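Workshops > Shared Builds > Papers > Two-Arm Bench

Last updated: February

4. Construction of the bench in the Dulville workshop

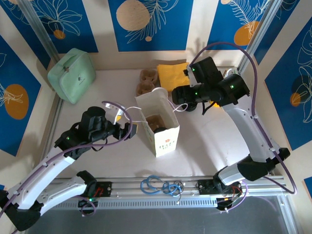 Figure 3. The two-arm bench with a gift bag as the work object.

The bench was built in the shared workshop in Dulville, where members pay for floor space by the month and tools must be put back at the end of each evening. This condition had more influence on the design than we expected. A machine which needs a long alignment every time it is moved would not be used in such a place, and therefore we wanted the two arms and their support to stay together as one piece. Both arm bases are mounted on a single aluminum extrusion rail along the front edge of the table (Figure 3), so the distance between them is set once and can be checked with an ordinary ruler. The table itself is shallow and closed by patterned walls, and the arms reach into it from the front. In our first version, which we call Nondeck because it had no proper deck, each arm was clamped to its own board. The boards moved slightly against each other during fast motions, and after one evening of work the recorded positions of the left and the right arm did not agree any more.

4.1 Frame and walls

The frame was cut from leftover extrusion with the workshop saw. We made two cuts wrong and had to join the short pieces with brackets below the table, where the joint does no harm. The walls were added in the second month. Their first purpose was to keep light objects from falling to the floor when an arm pushed them too far. Later we noticed that they also helped the people at the next bench, who had been disturbed by the movement at the side of their eyes. The blue and cream pattern with leaves and flowers was chosen by the members in a short vote. We had feared that a busy background would make it more difficult to find small objects by vision. We did not measure this effect in a proper way, and we recommend that other builders test a plain wall as well before they decide.

4.2 Cables

Most of our lost time was caused by cables. An arm which folds back over its own base pulls on any cable that is too short, and a cable that is too long will sooner or later touch the objects on the table. We let the purple cables go in a wide loop above the grippers, and the length of each loop was found by moving the arm by hand to its farthest positions. The blue cables on the rail between the bases are still not tidy. A covered channel was planned for them, but the channel we ordered from Wundelberg was too wide for the rail and we have not replaced it. In 20 evenings of operation we had seven stops, and two of them came from a connector that was not pushed in completely. The connectors are now checked by hand before power is given.

4.3 Choice of objects

For the trials we used things which members could bring from home. We did not want blocks of known size only, since these tell little about the use of such a bench in a household. A paper gift bag is a good object for two arms. It is light, it changes its shape when it is touched, and its handle can lie in a different position each time. We also used pulp cups, napkins and a small zippered case. The folded napkin is difficult in another way, as a gripper must come very close to the table to take it and may then press against the surface. We lowered the speed near the table for this reason, and the operator may lower it further.

4.4 Rules for shared use

Because the bench stands in a room with other people, we wrote a short set of rules, which is fixed on the wall next to the main switch. The person who operates the arms must be able to reach the switch without standing up. No one places an object by hand while the arms have power. The control program, named Mogensen after an older project in the same workshop, asks for a confirmation before both arms may enter the middle of the table together. Some members found this confirmation annoying and requested a setting to turn it off. We kept it, but we made the waiting time shorter.

This site uses cookies to remember your reading settings. Accept | Manage choices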